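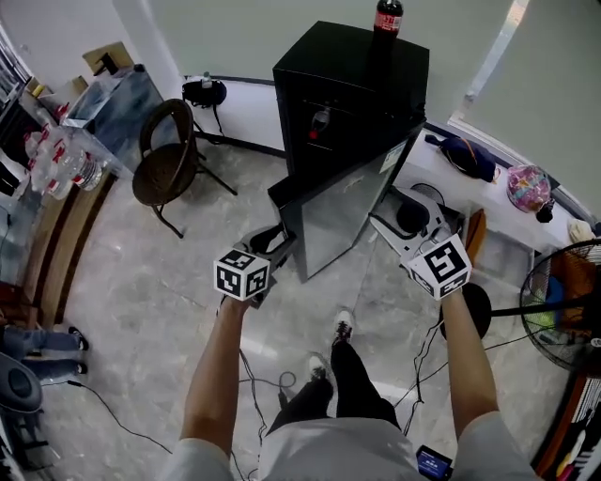

CHAPTER 14
Teaching by Hand: Recording a Door Task

Chapter Objectives

After completing this chapter, the student will be able to:
State what a demonstration is and name its start and end points.
Hold and move a pair of hand-held grippers in a steady, repeatable way.
Explain how marker cubes are used to find the position of each gripper.
Write a task sheet that another team can follow without help.

Key Terms
demonstration, episode, fiducial marker, gripper, task sheet, two-handed task

14.1 Introduction

In the preceding chapters, student teams moved a robot arm by writing out each position in advance. That method serves well when the part, the table and the path stay the same. It serves poorly for household work. A refrigerator door has its own weight and its own swing, and it may be found closed, fully open or at any angle between the two.

This chapter introduces a second method. A student performs the task with hand-held grippers, and the motion is recorded for later use in training. A complete performance of the task, from the starting pose to the finishing pose, is called a demonstration. The recording of one demonstration is called an episode.

The door of a mini refrigerator is the object of study throughout the chapter. With the door open, the operator may bring one gripper to each side of it, and the two hands must then move in agreement. If one hand leads, the door will pull against the other. Students who have completed the Wukex exercises in Chapter 3 will recognize the problem from the work with the hinged box.

The black-and-white cube mounted on each gripper carries square patterns known as fiducial markers. Software can pick out such a pattern in a video image and work out where the cube is and which way it is turned. A marker that is covered by a sleeve, a cable or the other hand cannot be read. Operators should wear short or rolled sleeves and should look toward the work for the full length of the episode.

14.2 The Course Project

The project for this unit was prepared by Fabian Egger and Nilmini Nanayakkara for the Menero student robotics course. Each team will record 200 episodes of the door task and submit them with a task sheet. Team members take turns as operator and recorder. The recorder starts and stops each episode, notes any fault, and keeps feet and cables clear of the path of the door.

Episodes with faults are to be marked and kept. They will be needed in Section 14.5, where teams compare a slipped grip with a sound one.

Before You Begin

Read the safety rules in Appendix 2.
Check that both grippers open and close fully.
Place your feet before lifting the grippers, and note where the cables lie.
Agree on the spoken words for "start" and "stop."
Write the team name and operator name on the task sheet.

14.3 Describing the Task

A task sheet begins with the starting pose of the door. Terms such as "a little open" are not accepted, as two operators will seldom read them in the same way.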